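Trureo knitted dishcloths: two months in a household kitchen

I bought the Trureo cloths in March to replace a drawer of tired cellulose sponges. They come in several colours and two textures, ribbed and plain. My notes cover absorption, drying time, laundering and lint.

Absorption
Each cloth was soaked, allowed to drip for a minute and weighed. A ribbed cloth held 554 g of water, more than I would want to wring out with one hand. The plain version takes up less but releases it more readily. For wiping down after cooking I prefer the plain; for spills the ribbed is the better choice.

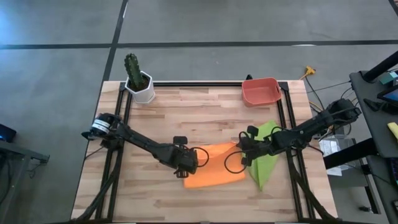
Drying and smell
Thickness is the main drawback. Hung over a tap at six in the evening, the ribbed cloth was still damp at breakfast. Spread flat on a rack it dried overnight. A cloth left in a heap by the sink turned sour by the second day, as cotton generally does. My neighbour Setsuko Miyazaki has the Prilus waffle cloth, a much thinner weave, and hers dries in an afternoon.
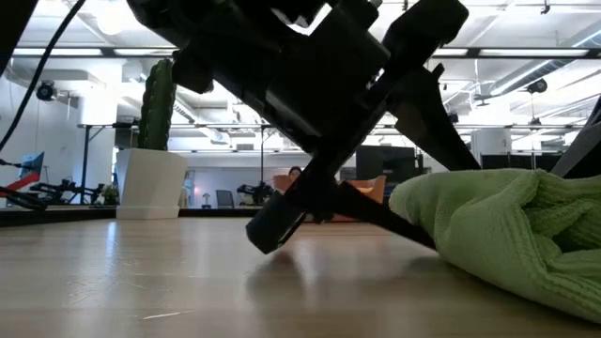 Green knitted cloth, ribbed texture.

Laundering
I washed the set at 60 degrees with towels and no softener. Shrinkage was confined to the first wash and was greater along the length than the width. The darker colours bled slightly, so keep them away from whites until the third wash or so. Edges have held. One plain cloth has a pulled loop, caught on a grater, which I trimmed without any further unravelling.

Lint and surfaces
On glass the new cloths leave fibres. This declined after four washes but did not stop, and I still use a linen towel for tumblers. Oiled wood and steel gave no trouble. 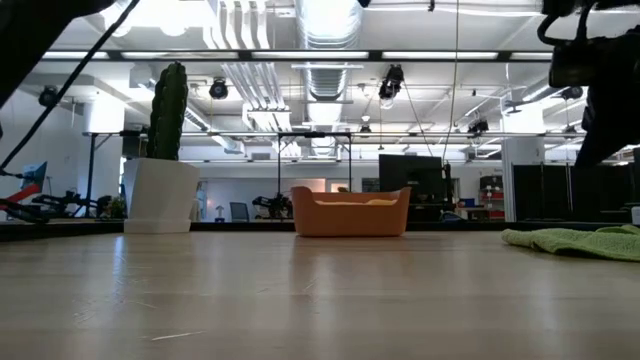 Price is harder to defend. The set costs 1,270 yen from Murakami, against 2,000 for a larger pack of the Prilus, so per cloth the Trureo is dearer. It should outlast the thinner product, although two months is too short a period to establish that. I would buy the plain texture again – the ribbed only for a kitchen with somewhere airy to hang it.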